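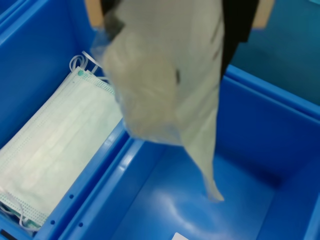 Enseñar con la mano ajena

Llevo desde mayo leyendo que a los robots ya no se les programa, que se les enseña. Una persona coge el mando, mueve el brazo a distancia, repite la tarea y la máquina aprende. Khải Ngô, de Skaltum, me lo resumió con una cifra: 2,000 demostraciones y a otra cosa. Yo le pregunté demostraciones de qué, y la conversación se enfrió bastante.

Una pinza no nota si el material cede, resbala o se arruga, y quien la maneja desde un mando tampoco. Lo suple mirando. Eso que el operador hace con los ojos y con veinte años de doblar cosas en casa no queda escrito en ninguna trayectoria - queda el movimiento, con sus titubeos incluidos.
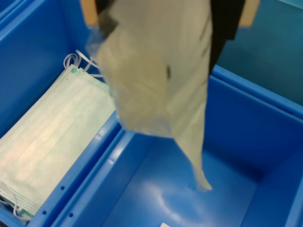
Lo blando no se deja copiar

Un bloque rígido está donde uno lo dejó. Un material fino y arrugado cuelga de una manera distinta cada vez, y la demostración de ayer sirve para la forma de ayer. Ezequiel Ortuño, que ha pasado muchas tardes a los mandos en Tovard, defiende que basta con repetir más. Puede ser. También puede ser que de 2,000 pasemos a 4,000 y sigamos discutiendo lo mismo.
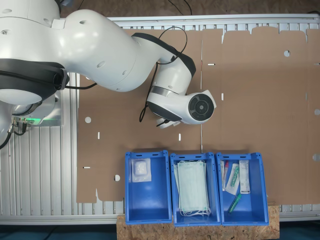
El orden ya lo puso alguien

Tres cajas azules en fila, mascarillas en la del medio, un kit de prueba en la de la derecha. Cualquiera que haya trabajado en un almacén sanitario sabe que lo caro es llegar hasta ahí. Chantelle Motaung me reprocha que pida a un laboratorio el desorden de un hospital, y algo de razón tiene. Pero los folletos hablan de hospitales, y a los folletos me remito.

Me preocupa además quién firma el error. Si el brazo imita a una persona cansada, imitará su cansancio, y no he visto todavía un contrato que diga de quién es esa torpeza. 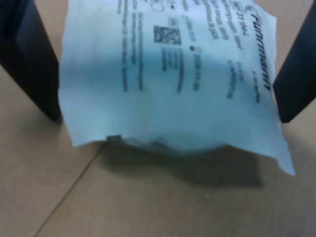 Un envase blanco con texto impreso, sujeto entre los dos dedos negros de la pinza.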